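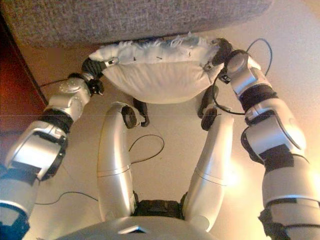

Capítulo 7
Contar de novo: o reconto de histórias na terapia fonoaudiológica infantil

Objetivos do capítulo
Ao terminar a leitura, você deverá ser capaz de:
- distinguir reconto, relato pessoal e história inventada;
- reconhecer os elementos da gramática de história na fala de uma criança;
- escolher um livro adequado à idade e ao objetivo da sessão;
- registrar um reconto e fazer dele uma primeira leitura clínica.

7.1 Por que começar pelo reconto

Chegamos a um dos assuntos mais gostosos deste livro! Até aqui falamos de sons, de palavras e de frases. Agora tudo isso vai trabalhar junto, porque uma criança que conta uma história precisa lembrar o que aconteceu, pôr os fatos em ordem, escolher palavras, ligar uma frase à outra e ainda cuidar para que o ouvinte não se perca. É muita coisa para quem tem cinco anos, e é uma beleza ver acontecer.

No reconto, a criança ouve uma história e depois a conta com as próprias palavras. O relato pessoal parte de algo que ela viveu (a festa do primo, o tombo no recreio). A história inventada pede que ela crie personagens e problema por conta própria. As três formas têm lugar na clínica, mas o reconto oferece uma vantagem enorme para quem está aprendendo a ouvir narrativas: você conhece o original. Quando a criança diz "aí ele pegou e foi lá", você sabe quem é "ele", sabe onde é "lá" e consegue perceber o que ficou faltando para um ouvinte que não leu o livro.

Há quem ache o reconto uma tarefa de memória e nada mais. Experimente gravar duas crianças da mesma turma recontando o mesmo livro e escute as gravações em seguida. Uma pode guardar todos os episódios e ligar tudo com "e aí". A outra pode esquecer metade do enredo e, ainda assim, explicar com clareza por que a raposa ficou zangada. São perfis diferentes, e os planos de terapia também serão.
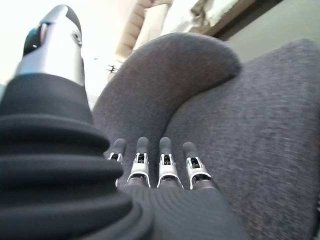

Figura 7.1 Polegar robótico em primeiro plano: base preta com nervuras e ponta de metal prateado.

7.2 Os elementos da história

Usaremos neste capítulo uma versão curta da gramática de história, com seis elementos:

Cenário: quem são os personagens, onde e quando tudo se passa.
Evento inicial: o que tira os personagens do sossego.
Resposta interna: o que eles sentem, pensam ou desejam.
Tentativa: o que fazem a respeito.
Consequência: o que resulta da tentativa.
Desfecho: como tudo termina e como os personagens ficam.

A resposta interna merece carinho especial. É o elemento que mais costuma sumir no reconto dos pequenos, e também aquele que rende as melhores conversas com o livro aberto no colo! Perguntas como "o que será que ela pensou quando viu a porta fechada?" convidam a criança a usar verbos como achar, querer, lembrar e desconfiar. Anote esses verbos quando aparecerem espontaneamente. Um único "ele achou que" vale uma marca colorida na sua folha de registro.

7.3 O corpus que acompanha este capítulo

Os exemplos das próximas seções vêm do corpus Tasach, reunido na clínica-escola de Furneck: 1374 recontos, gravados com 309 crianças entre quatro e nove anos. Desses, 1263 têm transcrição completa e podem ser lidos na íntegra; os demais trazem só o áudio, com um resumo da sessão. Todos partem de livros da série Haltine, de texto curto e enredo com um problema central.

Vale a pena passear pelo corpus antes de ler a seção 7.4. Escolha um livro, leia em voz alta (em voz alta mesmo, com as pausas!) e só depois vá às transcrições. Repare em como as crianças aproveitam expressões inteiras do texto - "numa noite muito, muito escura" aparece quase intacta em muitos recontos - e em como trocam outras por soluções próprias, às vezes melhores que as do autor.

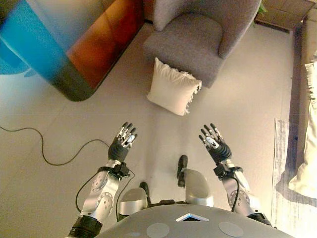 Figura 7.2 Mãos robóticas de cinco dedos, erguidas e com as palmas para fora.

7.4 Preparando a primeira sessão

Para a primeira escuta, prefira um livro que a criança ainda não conheça. Leia uma vez sem interromper, no ritmo de quem está gostando da história. Na segunda leitura, deixe que ela vire as páginas e comente à vontade. Depois feche o livro, sente-se de frente para ela e peça: "agora conta para mim desde o comecinho".

E espere. A pausa parece comprida para o adulto, e o impulso de ajudar é forte. Use apoios neutros, como "hum-hum", "e depois?" ou a repetição da última palavra dita. Evite perguntas que já entreguem o conteúdo ("e o lobo ficou triste, não foi?"), pois nesse caso a resposta interna passa a ser sua. Se a criança travar por completo, abra o livro na primeira página e registre que o reconto seguiu com apoio visual.

Em grupo, a tarefa muda um pouco. Com três ou quatro crianças, combine que cada uma conta um pedaço e passa a vez. O registro individual fica mais difícil, mas surgem negociações preciosas: "não, isso foi antes!". Guarde essas falas, que voltaremos a elas na seção 7.6, quando tratarmos dos marcadores de tempo.

Antes de continuar
Reconte por escrito, em no máximo 1000 caracteres, uma história que você ouvia na infância. Sublinhe cada elemento da lista da seção 7.2 e verifique se a resposta interna dos personagens apareceu. Traga o texto para a aula; ele será o ponto de partida do exercício com a Escala Hauksdóttir, apresentada a seguir.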